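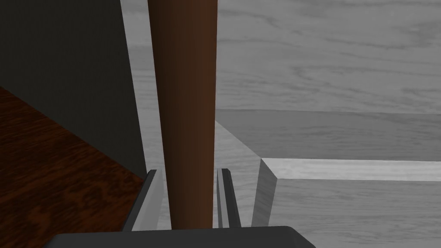
Workshop Tips: Working Alongside Machines

Before anyone in your workshop signs for a robot arm, try the dull jobs on it. At Dreststead we were promised 100 spindles a shift handled without a pause. Fine - but who sets out the spindles?

Start with something long and round. Check that the fingers open evenly on both sides of the piece before they close, and do it on the simulator first, where a mistake costs no timber.

Ask what happens to the people. Anju Tiwari used to sand and sort. Now she spends half her morning clearing stoppages, on the same pay, and her sanding is missed. Get any change of duties in writing before delivery.

Walk the route as well. Prop doors fully open and mark the swing on the floor with tape. 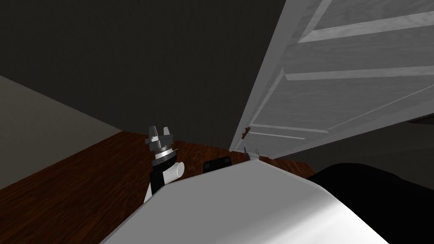 Gripper up, door open: the doorway test in simulation.

Keep one bench for hand work, and keep it stocked. Vostholm's salesman told us we wouldn't need ours. We have used it every week since December.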